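Home | Forums | Laundry & Linen | Ask Something | Log In

Towels gone stiff and won't fold flat -- what am I doing wrong?

Posted by brisilholm_mum, 2958 views

Hi all, hoping somebody can help. We moved to Brisilholm in October and I've got a stack of 12 bath towels that used to be lovely and now feel like cardboard. They also won't fold neatly any more. I do them in half, then in half again, and by the time I get to the last fold the whole thing is so bulky it springs open on the shelf. The linen cupboard is tiny and I'm losing my mind a bit! I use a good scoop of powder and plenty of softener, warm wash, then out on the line. The colour is a greyish green, if that matters to anyone.

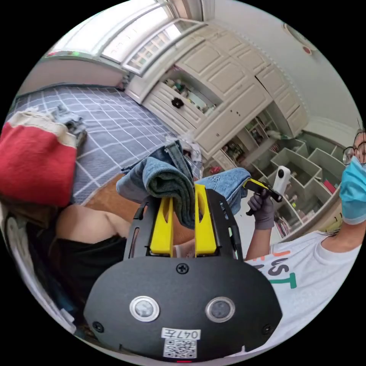

Grey-green towel, folded thick.

Should I be folding in thirds? Or is it the wash? I really don't want to buy new ones.

pluvel_lane

Bit of both, I reckon. Drop the softener completely -- it coats the loops and the towels go flat and waxy. Halve the powder too. I'd run the lot through once on warm with a cup of white vinegar and nothing else, then give each one a really hard shake before it goes on the line. If you've got a dryer, 20 minutes at the end makes a huge difference (I finish mine that way even in summer).

For folding, go long ways in thirds first, smooth it with your forearm, then fold in half and half again. Put it on the shelf with the rounded edge facing out. The loose edges are at the back so it all looks tidy, and you can pull one out without the pile falling over. Mine are big thick ones and they fit fine.

Toledo2677

just roll them

DrininmontDeb

Rolling is fine if your shelves are deep, mine aren't. I agree about the softener. Check your water as well, ours is terribly hard out here and I had the same cardboard problem until I started putting washing soda in with the powder. Don't do the vinegar and the soda in the same load though, they cancel each other out and you've wasted both. And don't cram the machine! Five or six bath towels is plenty in ours.

Contact us | Copyright Pluvel Home Help | Back to top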